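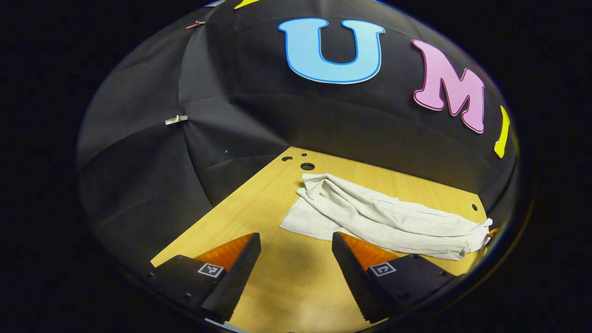

Wie faltet man ein Handtuch, damit es in ein schmales Regal passt?
Erst der Länge nach dritteln, dann quer zur Hälfte und noch mal zur Hälfte.

So, und jetzt der lange Teil, weil ich gestern Abend versprochen hab, mal alles zum Thema Handtücher aufzuschreiben. Ich bin da inzwischen ein bisschen drin, sorry schon mal an alle, die mir wegen der Suppenrezepte folgen 😅

2/ Angefangen hat es mit dem Regal. Rantala heißt das Ding, 46 cm breit, steht im Bad zwischen Tür und Waschbecken und ist eigentlich für Bücher gedacht. Mit halbierten Handtüchern passte genau ein Stapel rein und daneben blieb so ein blöder Streifen, in dem dann Haargummis wohnten. Gedrittelt passen zwei Stapel nebeneinander. Ich war so stolz!!

3/ Zum weißen Handtuch, wie es da auf dem hellen Holztisch liegt: zusammengeknautscht, eine Ecke halbwegs flach, der Rest eine lange Wurst. Meine Startposition, jedes Mal. Früher hab ich dann mitten in den Knäuel gegriffen und geschüttelt. Macht Wind und sonst nix.

4/ Was bei mir besser klappt: mit der flachen Ecke anfangen. Die nehmen, an der Kante entlangfahren bis zur nächsten Ecke, hochheben, hängen lassen. Die anderen zwei finden sich dann von selber. Den Trick hab ich von Hsin-yi Au, die hat mal in einer Pension gejobbt und faltet schneller, als ich gucken kann.

5/ Und legt euch das Ding auf einen Tisch! Auf dem Bett sinkt alles ein und die Kanten werden krumm. Auf dem Sofa ist es noch schlimmer, da liegt ja meistens schon der Kater.

6/ Mit der Hand von der Mitte nach außen streichen. Gerade die Bordüre mag sich gern einrollen, die zieh ich kurz quer und drück sie platt. Bügeln tu ich Handtücher nicht, hab ich auch nie, meine Oma darf das hier bitte nicht lesen.

7/ Zwischenfrage von vorhin, ob das auch mit den großen geht: Meine normalen sind 100 cm lang, da passt es perfekt. Die Duschtücher falte ich quer einmal mehr, werden halt dicke Pakete. Die kommen bei mir ganz nach unten.

8/ Weichspüler: lass ich seit März weg. Die alten Handtücher haben nach dem Duschen das Wasser nur noch spazieren geschoben. Das wurde nach ein paar Wäschen deutlich besser, allerdings sind sie jetzt etwas rauer. Ich mag das, mein Mitbewohner nennt es Schmirgelpapier und hat sich ein eigenes gekauft (Skinix, superflauschig, fusselt wie verrückt, überall, auch im Bart).

9/ Vor dem Aufhängen einmal kräftig ausschlagen, dann stehen die Schlingen wieder auf. Geht am besten draußen. Unser Balkon ist winzig, ich hab dabei schon den Basilikum erwischt.

10/ Wie viele braucht man? Puh. Ich hab jetzt um die 6 pro Nase im Regal und komm damit gut über die Runden. Die ältesten drei sind Putzlappen geworden, eins davon ist riesig und liegt im Auto.

11/ Ach so, und der schwarze Stoff mit den bunten Buchstaben dahinter! Das hellblaue U find ich am schönsten, das pinke M hängt schön schief in den Falten, und ich lass das genau so. Wer schwarzen Stoff neben weißem Frottee hat, kennt das Problem: Fusseln. Fusselrolle, immer wieder, und helle Handtücher nie zusammen mit was Schwarzem in die Maschine. Frag nicht, woher ich das weiß.

12/ Für Stoff an der Wand übrigens: Klammern kann ich empfehlen, damit kriegt man auch schwerere Falten gehalten und kann jederzeit umräumen. Nägel gehen auch, aber dann hat man halt Löcher.

13/ Nächstes Mal Spannbettlaken. Da bin ich noch am Üben, mein letztes sah aus wie ein Brötchen. Wenn ihr eine Methode habt, die ohne Video funktioniert, schreibt sie mir drunter, ich probier sie am Wochenende aus 🙏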